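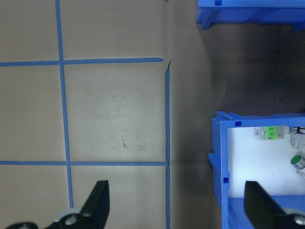 机器人也要有人伺候

很多小朋友以为，机器人是从箱子里抱出来，插上电，就开始替人干活的。卖机器人的广告也喜欢这么演。在克利舍姆（Clisham）工作间里，事情要啰唆得多：一条机械臂要学会把小东西从一个格子搬到另一个格子，大人们得先趴在桌边忙上好一阵。

我们就来讲讲他们在忙什么。

先贴胶带

机械臂的桌子上贴着蓝色的美纹纸胶带，横一条竖一条，隔出一个个方格。贴得不算漂亮，有一条还有点斜，胶带头上撕得尖尖的。要是拿去当手工作业，老师大概会给个“继续努力”。

可机械臂不在乎好不好看。胶带是给人和机器商量事情用的：“东西放在这一格里，请你到那一格去找。”没有格子，人今天把零件放在这儿，明天放到那儿，机械臂就会很认真地在空地上夹一口空气，然后很认真地把空气送到目的地。

为什么用美纹纸，不用颜料画？颜料画错了，要擦半天。美纹纸画错了，撕掉重贴，桌子也不会生气。桌面上有点划痕，还有一小道淡淡的红印子，都不影响干活。桌子嘛，总要有点经历。

再认识两根手指

这条机械臂的手叫“夹爪”，有两根黑色的手指，面对面站着。它没有大拇指，也没有小拇指，所以不能剪纸，不能系鞋带，更不能拿抠鼻子当爱好。它只会两个动作：张开，合上。

只会两个动作，也得有人照看。每天开工前，值班的人要做这几件事：

一、用干布擦手指的内侧。手指上有灰，夹东西就会打滑，跟你刚吃完薯片去拧瓶盖差不多。
二、轻轻晃一晃手指，看螺丝松没松。松了就拧紧，但别使出吃奶的劲儿，螺丝也会被拧坏的。
三、让夹爪空着张开、合上20次，人站在旁边听。声音应该每次都一样。要是有一次“咔”得特别响，就停下来查。

第三件事最无聊，也最容易被跳过去。去年十月就有人跳过了，结果那天上午机械臂把一颗螺丝帽弹到了暖气片后面，至今没有找到。

腕子上的小眼睛

机械臂的手腕旁边装着一个小摄像头，手伸到哪里，它就看到哪里。所以它看见的世界里，总有自己的两根手指杵在前面，好比你低头看书时老看得见自己的鼻尖。

小眼睛最怕两样东西：脏和反光。脏好办，拿擦眼镜的软布擦一擦就行，千万别用袖子。反光就麻烦些。灯一照，桌面上会出现亮亮的一块，机械臂可能把它当成什么宝贝。这时候要挪灯，或者拉窗帘。有人提议给机械臂戴墨镜，被大家否决了。

旁边的蓝盒子

方格右边放着一个蓝色的塑料盒子，壁厚厚的，里面是白的，装着几样小东西：一个透明的圆筒形零件，带着一块鲜绿色；几根深红色和黑色的电线；还有一个银色的圆东西，顶上是绿的，像个小盖子。

盒子看着不起眼，规矩却很大。它摆好了就不许乱动。机械臂脑子里记的是“盒子在那里”，你把它往旁边推2厘米，对你来说是一丁点儿，对机械臂来说，盒子就算搬家了，还没有通知它。运气好，它夹空；运气不好，它会一指头戳在盒子沿上。

电线也要管。线头拖在外面没关系，可别让它绕到手指活动的地方去。理线的办法很土：把线往旁边拨，用扎带捆好，再用手拽一下试试。

每周三的“体检”

到了星期三下午，机械臂休息，大人们给它做一次大检查，单子上一共有26条。我们挑几条念给你听：

胶带有没有翘边？翘了就换新的。
关节转起来顺不顺？
急停按钮好不好用？按下去，机械臂必须立刻停住，不许说“等我搬完这一个”。
地上有没有人落下的三明治？（这一条是后来加的。）

全部查完要70分钟。机械臂从来不喊疼，也从来不说谢谢。

你也可以试试

不用买机器人。找一卷美纹纸胶带，问过家里大人以后，在桌上贴出几个方格，再请一位朋友当“机械臂”。他要闭上眼睛，只能用大拇指和食指，只能听你的口令：“往前一点，停，往左一点，停，张开，合上。”

请他把一块橡皮从一个格子搬到另一个格子里。搬成了，就把橡皮的位置悄悄挪开一点，口令不改，一个字也不改，再来一次。

然后两个人换过来，轮到你闭眼睛。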